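I've been thinking about why I still write letters by hand, now that my friend Réka Juhász has moved 400 miles away and we could just as easily text all day long (and some days we do!).

A letter makes me slow down and tell her the small things - the soup I burned, the neighbor's new puppy, the book I gave up on in May.

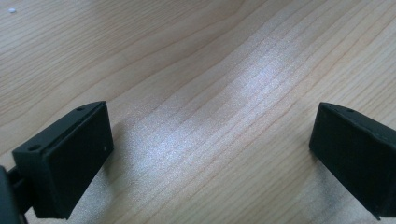 Pale wood, with the grain running on a slant.

I do think we'd all be a little kinder if we wrote to each other more, even badly, even just one page. Mine to Réka goes out tomorrow, if I can find a stamp.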